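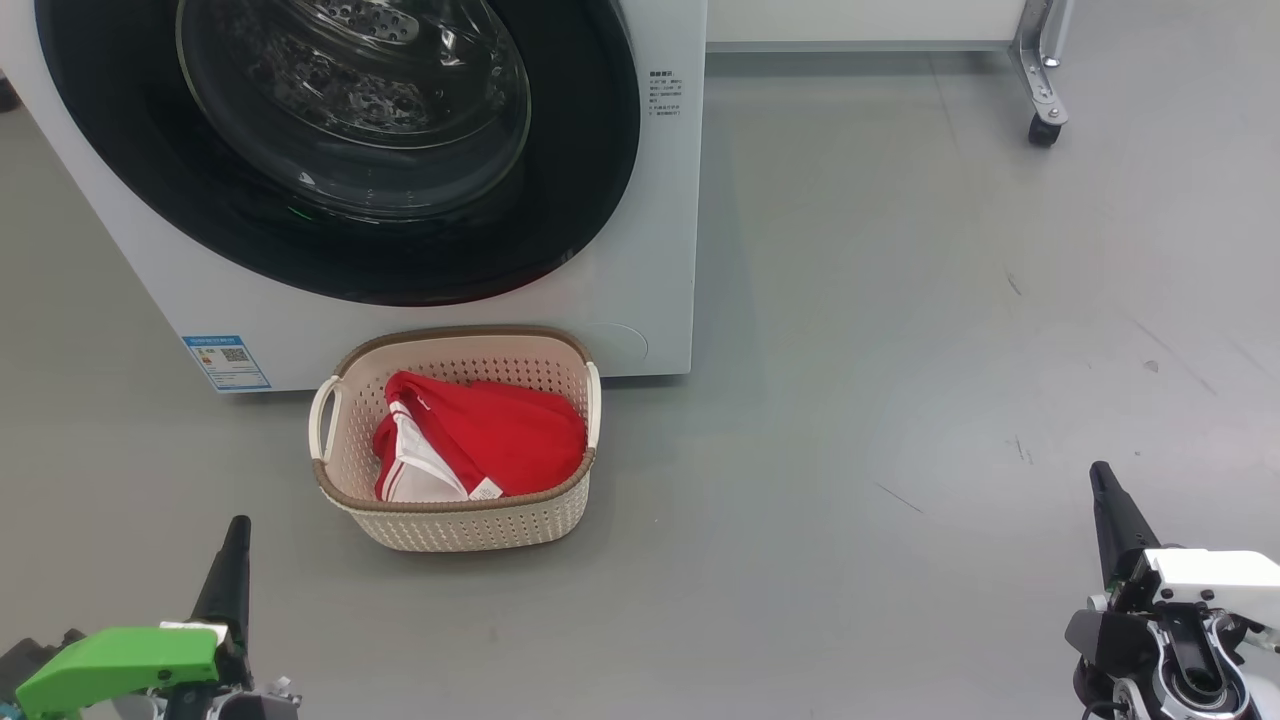
Laundry room FAQ
Hornent residence, ground floor

Revised in November. Replaces the sheet that used to hang beside the light switch. Questions about room keys and billing are on the Toprak page.

What type of machine is it?

A front-loading washer with a round door, a rubber gasket and a perforated stainless-steel drum. The warning label inside the door recess and the instructions on the front panel are in Chinese. An English translation by Beril Sönmez is kept in the folder at the front desk and can be photocopied.

How do I book it?

On the Hireck board, under "Ground floor wash". A slot is 100 minutes. The standard cotton program fits in one slot with time left for unloading. The long hygiene program does not, and needs two consecutive slots.

If the previous load is still in the drum when your slot starts, wait ten minutes, then move it to a basket. Do not put it on the floor or on top of the machine.

How much can I put in?

Load the drum loosely, up to three-quarters of its height. Check by placing a hand flat on top of the dry load: there should be clear space above it. One of the laundry baskets filled level with the rim is a reasonable single load of everyday clothing. Towels and bathrobes absorb more water, so stop at half a drum.

A single heavy item should not be washed alone. The machine cannot distribute the weight and will either slow the spin or skip it. Add two or three towels.

Can red clothes go in with other colors?

Wash new red items separately the first two times, at 30 degrees or lower. After that they can go in with dark colors.

Red garments with white stripes or trim are a special case, as the color can move within the same garment. Use cold water, choose the shortest program, and take the item out as soon as the door releases. Most staining of white trim occurs while the wet fabric lies folded against itself after the cycle. Read the care tag first. If it says to wash separately, that includes separately from other red items.

Color-catcher sheets are allowed. Place the sheet at the back of the drum before loading, so that it does not end up in the door fold.

What should I check before loading?

Turn the drum once by hand and look along the top and the back. Coins and hair clips settle against the ribs and are easy to miss. Then pull back the lower fold of the gasket and run a finger along it. Socks collect there. Anything found goes in the tray at the front desk.

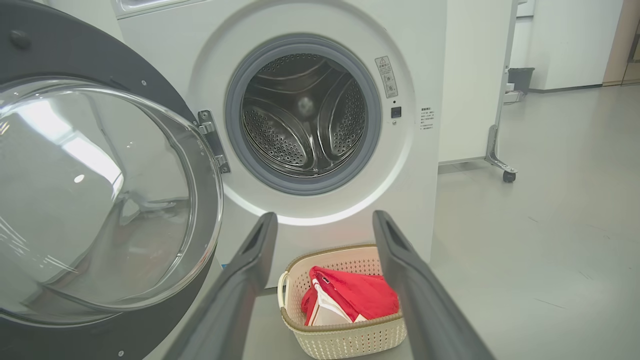 The gasket should also be wiped after the last load of the evening. Use a plain damp cloth, working from the top down on both sides, and finish in the lower fold where water remains. No bleach, no scouring pads. Vinegar is not recommended either — repeated use hardens some rubber compounds.

Wipe the glass at the same time. Lint on the inner surface of the door can sit between glass and gasket and cause a slow drip during the rinse.

Should the door be left open?

Yes, between loads and overnight. A closed door keeps moisture in the drum and produces the smell reported last winter. Leave it ajar if people need to pass, fully open otherwise. Do not hang anything on it. The hinge is not rated for extra weight, and a misaligned door will not engage the latch.

The door will not lock. What do I do?

Check in this order:

Fabric caught between the door and the gasket. Push the load back and close again.

Lint or detergent residue at the latch slot. Clean with a dry cloth. Do not insert a screwdriver or key.

Door not pressed far enough. Press at the latch side until it clicks.

If it still does not lock, report fault code 435 on the Hireck board and leave the machine switched off. The code is ours and will not appear on the machine's display.

Who cleans the drain filter?

The service company, Vorner, on its regular visit. The filter is behind the small access cover low on the front panel. Residents should not open it. Water remaining in the pump housing will run out onto the floor, and the amount is larger than most people expect.

Where do the baskets go?

In front of the machine while in use, on the shelf afterward. The baskets are perforated plastic and will let water through, so do not leave a wet load standing in one for longer than it takes to reach the drying room. Carry them by both handles. Lifting by the rim on one side bends the wall.

Please keep the basket clear of the door's swing. Set it directly below the opening when unloading, with the long side parallel to the machine, and pull the load forward into it.
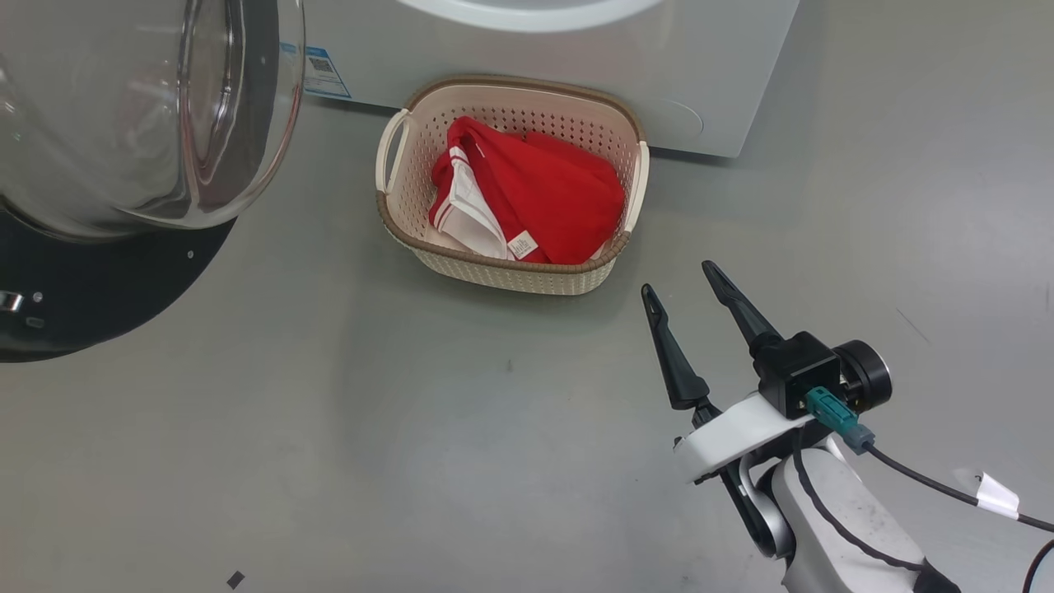

Johanna Eberhard: Parallel works for shirts, but with bedding I would turn the basket end-on. A wet duvet cover comes out in one long piece and slides over the long side onto the floor. Could the page mention that?

Added. For sheets and duvet covers, place the basket end-on and fold the fabric into it as it comes out.

How do I report a problem that is not listed?

Write to Nevzat Karabulut, extension 137, before 6 p.m. State the program, the point at which it stopped, and whether there is water in the drum.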